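Wednesday, a little after four, coffee number whatever

Picking up where I left off on the demo-selection question. Ritu, if you're reading this before I catch you in the hallway, the short version is that I think your hunch was right and I owe you lunch.

For anyone coming to this page cold: we have 3,724 demonstrations of the peg board task, all teleoperated, and until last week we trained on the whole pile. Ritu's hunch was that a lot of those demos were teaching the policy to dawdle. When the operator isn't sure whether the peg is lined up, they hover, and the policy learns to hover too, quite faithfully (it's a very good student, bless it). So I wrote a filter that measures how long the fingertips stay nearly still while the peg is close to its hole, and I threw out anything over the cutoff. That left 708 demos. I was nervous about such a small set, I'll admit, and I left the full-set run going on Bolari overnight so I'd have a fair comparison with the same seeds.

Draltach is the name I gave the filtered run, Vurkis is the full one. Please keep using those names in the logs and don't call them "new" and "old," we made that mess back in June and I'm still untangling folders from it.

Spent most of today on the board itself with both arms up, going through the blue pegs and the slotted plates under the purple light. It was a good long session and I enjoyed it more than I expected to. The thing I keep noticing with Draltach is how much sooner it commits. Vurkis comes down toward a hole, stops, drifts a little, stops again, and you sit there wanting to push it with your own finger.
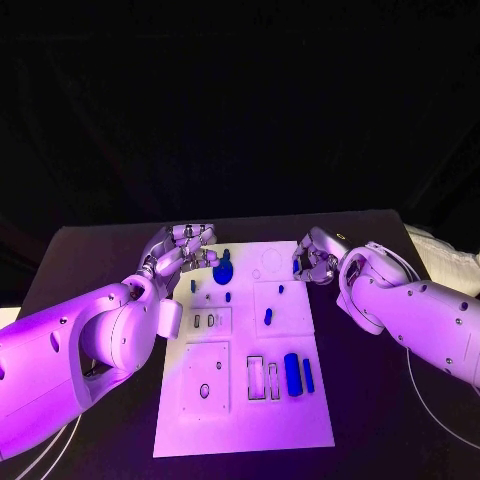
Does cutting the hovering demos make the policy careless about alignment?

I was worried about that too, but the misses I logged on the round holes were no further off center with Draltach than with Vurkis. It just spends less time getting there. The narrow slots are a different story, and I'd want more trials before saying anything about those in either direction.

Abhishek raised a fair point over lunch, that the filter may be picking operators and not behavior. Some of us are simply faster on the rig, me not included, and if most of the 708 came from the same two people then we've learned something about those two people. I don't have a clean answer yet. The operator initials are in the Goel spreadsheet but they were never joined to the episode files, so that's a small chore for tomorrow morning. If it does come out lopsided, I'd like to take a random 900 from the full set, balanced by operator, and train on that as a third arm of the comparison (sorry, third branch, we have enough arms in this notebook already).

Other bits, before I forget them:

- Cutoff is 3 seconds of near-stillness. I picked it by looking at the histogram and squinting, so it deserves a proper sweep.
- The stillness measure uses the fingertip positions from the hand model, not the wrist. I tried the wrist first and it missed a lot of fiddling with the fingers.
- Seeds are the same for both runs. Checkpoints are in the usual place, with my notes in the folder beside them.
- Abhishek wants the trial videos trimmed before group meeting. I said I'd do it, and I will, but probably late.

Leaving the Draltach checkpoint loaded for Ritu, who has the rig next. Please write down any slot you try with it, even the boring ones!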